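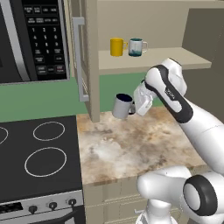 Can a robot put the kitchen straight after supper yet?
Parts of it, slowly, in a kitchen it has been set up for; the whole job from dirty table to wiped worktop still needs a person.

pastryknife
Moved this out of the dishwasher thread as it was taking over. My brother-in-law is convinced he'll have an arm doing his washing up by next March. I say he'll still be at the sink. Who's right?

Aba Quartey
You are. I worked in the stores at Medbridge when we trialled a Fulura arm for putting clean beakers back on racks. Same beaker, same rack, same light, and it was fine. Then someone bought beakers with a thicker rim and we lost 3 in a morning.

tatitz_owner
Bit unfair. Picking up a mug by the side is more or less a done thing now, handle or no handle. Put two on a shelf and ask for a third next to them and I'd back the machine.

pastryknife
In a computer kitchen, maybe. A simulated mug doesn't have cold tea in it.

tatitz_owner
They practise in simulation so they don't smash real ones. Nothing wrong with that. You wouldn't learn to drive on the motorway.

Aba Quartey
No, but you'd want to see the motorway bit before you paid for the car. Every clip I get sent is one mug and a tidy worktop. Where's the roasting tin? Where's the fork stuck in the plughole?

grout_and_about
I fit kitchens. I'd like to know where it's meant to stand. An arm bolted by the worktop is in the way of the drawers, and if it's on wheels it's in the way of everybody. 17 years at this and people still argue with me over a bin.

tatitz_owner
Fair point on space. I still think you're all judging it on the worst job. Let it put the mugs away and do the tin yourself.

pastryknife
Putting seven mugs away takes me less time than finding my glasses. I'm not spending 3,000 quid on that.

jurco_fan
Jurčo are supposed to be doing a rental one. Might be worth a month's go?

Aba Quartey
Ask them who pays for breakages – and get it in writing.

grout_and_about
And ask if it can open a cupboard with a soft-close hinge that's gone stiff. I've got one here it can practise on.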